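O quadro de cortiça que sobreviveu a três mudanças 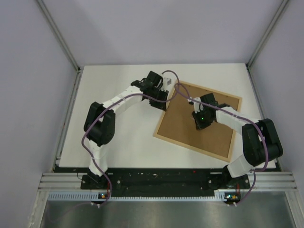 Cheguei a casa dela com vontade de falar de cozinhas e acabei a falar de cortiça durante quase duas horas. A culpa foi minha, porque fiz a pergunta errada logo à entrada (ou a certa, depende): "Ainda usas um quadro destes?" Ela riu-se e respondeu que usa três, que já usou cinco, e que se dependesse dela usava um em cada porta.

A minha entrevistada pediu-me para não pôr o nome. Trabalha há 17 anos a arrumar a papelada dos outros, primeiro no escritório da Martens, uma pequena transportadora, e agora por conta própria, com um serviço a que chamou Sustico. Vai a casa das pessoas, senta-se à mesa com elas e trata das contas, das receitas médicas, dos horários da escola, dos talões de garantia. E quase sempre, a dada altura, aparece o quadro.

"As pessoas pensam que o quadro é para guardar coisas", disse-me enquanto punha a chaleira ao lume. "Ora, para guardar há pastas. No quadro fica o que tem de sair de lá depressa. Se um papel está ali há mais de um mês, já ninguém o vê."

Perguntei-lhe por onde começa quando chega a uma casa nova. Tira o quadro da parede. Sempre! Deita-o em cima de uma mesa limpa, de preferência clara, e só depois mexe no que lá está. Diz que em pé a gente vai tirando um papel aqui, outro ali, e volta a pôr tudo no mesmo sítio sem dar por isso. Com o quadro deitado, anda-se à volta, vira-se, olha-se de lado.

"Eu até o ponho de esguelha, com um bico virado para mim. Sei lá porquê, é mania. Mas quando está direitinho começo logo a alinhar os papéis pela moldura e perco a tarde nisso."

Confessei-lhe que também faço isso, e que tenho um quadro no corredor com um mapa de Évora ao meio que não serve para nada. Ela nem pestanejou. "Então tira o mapa e põe-no numa moldura a sério."

Falámos dos furos, que é um assunto sobre o qual eu não sabia que havia opiniões. Há! Num quadro com uso, explicou, os furinhos juntam-se muitas vezes ao pé das margens, porque toda a gente prega os papéis pelos cantos e vai fugindo para fora, à procura de espaço. O meio fica quase novo. "Eu olho para os furos e já sei como aquela família usa o quadro. Se estão todos de um lado, é o lado da porta. A pessoa entra, prega e segue."

E estraga-se, a cortiça? Disse-me que aguenta muito mais do que se julga. Os buracos pequenos disfarçam-se passando os dedos por cima, com um bocadinho de água morna, e deixando secar à sombra. Quando já não há remédio, cola-se uma folha fina de cortiça nova por cima da velha. Fez isso uma vez com cola branca e pôs em cima os 24 volumes de uma enciclopédia que a mãe tinha na sala. Ficou lisinho, garante, embora a enciclopédia tenha ganhado uma nódoa no volume do meio e a mãe ainda hoje fale nisso.

A conversa foi dar ao dinheiro, como acabam por dar todas. O quadro que ela mais estima custou-lhe 19 euros numa papelaria chamada Calov, que entretanto fechou. Tem moldura de madeira clara, simples, e já passou por três casas. Na segunda mudança veio embrulhado num edredão, na terceira veio ao colo, no comboio. Uma cliente mandou fazer um por medida na Endano e pagou 119 euros, e ela achou bonito, mas notou que a senhora tinha pena de o picar. "Andava com aquilo vazio na parede. Pedi-lhe que pregasse a primeira coisa à minha frente, uma conta da água, feia, com um pionés vermelho. Ficou meio ofendida, mas pregou."

Por falar em pionés, é aqui que ela fica séria. Não gosta dos rasos, daqueles dourados, que partem as unhas e entortam. Prefere os de cabeça alta, e sempre da mesma cor, para a cor não andar a fingir que quer dizer alguma coisa. Eu, que tenho um sistema de cores bastante elaborado (azul para a escola, verde para o médico, amarelo para não me lembro o quê), fiquei calada e bebi o chá.

"E um pionés por papel. Se precisa de quatro é porque é grande de mais, e se é grande de mais vai para a pasta."

Quis saber se os telemóveis não acabaram com isto tudo. Encolheu os ombros. Há clientes que têm o calendário no telefone e fazem muito bem, ela própria aponta lá as consultas. O que não vai para o telefone, na experiência dela, é o papelinho que a escola manda para assinar, o cartão do canalizador, a chave suplente com um fio. "A chave pendura-se onde? No telefone?"

Passámos depois ao sítio do quadro, que para ela é metade do assunto. À altura dos olhos de quem o usa mais, o que numa casa com miúdos pode querer dizer bastante baixo. Longe do fogão, por causa da gordura. Nunca atrás de uma porta que esteja quase sempre aberta, que foi exatamente onde eu pendurei o meu. Se a parede for má de furar, pode ficar pousado em cima de um móvel, encostado, desde que não escorregue.

Antes de me vir embora perguntei-lhe o que está pregado no quadro dela neste momento. Foi ver, e veio de lá a rir. Uma receita de marmelada, um talão da lavandaria, dois bilhetes para um concerto em julho e uma fotografia do cão, que está lá há anos e que, pelas regras dela, já devia ter saído.

"Essa não conta", disse, e foi buscar-me o casaco.

Quando cheguei a casa tirei o mapa de Évora. O quadro está desde então deitado na mesa da sala, de esguelha, e temos jantado na cozinha.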